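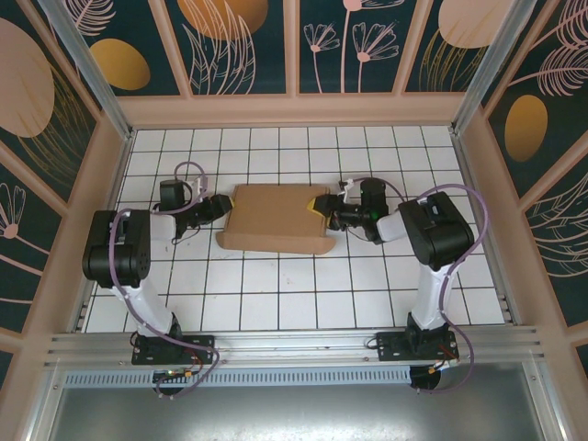 3 min read

Review: the Velitov two-arm bench cell, after our first months with it
July 2, 2018
By Kavitha Sastry, packing floor lead, Sterkside

We run a small mail-order packing floor in Jatunthorpe. Most of what leaves the building goes out in flat-packed cartons, and for years the flat sheets were picked, squared and handed to the folding table by people. In December we bought a Velitov bench cell from Gaillard, the regional dealer, to take over part of that job. Other floor leads have been asking me what I think of it, so I am writing it down once.

What you get

The cell is two arms on one aluminum rail inside a boxed enclosure. Each arm sits on its own black mounting plate. The fingertips are small and yellow, and they take hold of a sheet from the left and right edges, one arm on each side. Ours works on a white tiled floor, and the grout lines have been handy for setting up. When I tell someone to start the sheet two tiles back from the rail, they know what I mean.

The wall panels are dark teal with pink flowers and gold ovals. The night shift likes them. I would have been fine with gray.

How it does the job

On plain brown cardboard with clean edges it is good. It squares a sheet the same way at the end of a shift as at the start, which can't be said of me. We logged it over one full week and 95 percent of sheets went through without a person touching them.

The rest were nearly all sheets with a curl or a fold along the front. If the front edge lifts off the tiles, the grippers can still pinch the sides, but the sheet may not lie flat when they let go. Gaillard told us to store the stock under weight overnight. We do that now and it helps. Damp weather undoes some of it.

Speed is ordinary. A practiced person is faster over ten minutes. Over a full shift the cell comes out ahead, mainly through not needing lunch.

What changed for the people

This is what I get asked about most. We had 9 people on the sheet and folding tables before. We still have 9, but 3 of them do different work. One moved to inspection, one went to returns, and one is now the cell operator, with a pay grade to match. That last part took two meetings and should have been settled before the machine arrived. If you are buying one of these, write the job description first.

The sore wrists have mostly gone. Squaring sheets is a small sideways push repeated all day, and everyone who did it long enough had a complaint. I didn't put that in the purchase request and I should have.

There is less talk on the floor. The old sheet table seated people across from each other and the cell operator stands alone. We now rotate the post every two hours. Gaillard's trainer recommended one dedicated operator, and for the first month we followed that. Rotation costs us some time in handovers, but the operators stay more alert and more of the crew knows how to clear a jam.

Complaints

The cables. They are lavender, so at least you can see them, but they hang in wide loops off the arms, and on our right-hand arm the loops run out past the rail. I would like clips in the box. We bought our own.

The status light on the gripper is a small green dot. It is hard to read from the aisle in afternoon sun, and the gray metal panel at the front reflects enough light to make it worse. We turned the whole cell away from the window.

The manual covers installation well and daily use poorly. Restarting after a stop gets one paragraph. We wrote our own sheet, 10 steps, and taped it to the side of the bench.

Fingertips wear. We have replaced both pairs once. The part is cheap but delivery was slow, so order spares with the machine.

Would I buy it again

Yes, for flat stock of one size. If you change carton sizes several times a day, ask for a trial first and bring your worst sheets along with the good ones. Allow more for training than the quote says. Ours listed half a day and we used three.

Rating: 4 out of 5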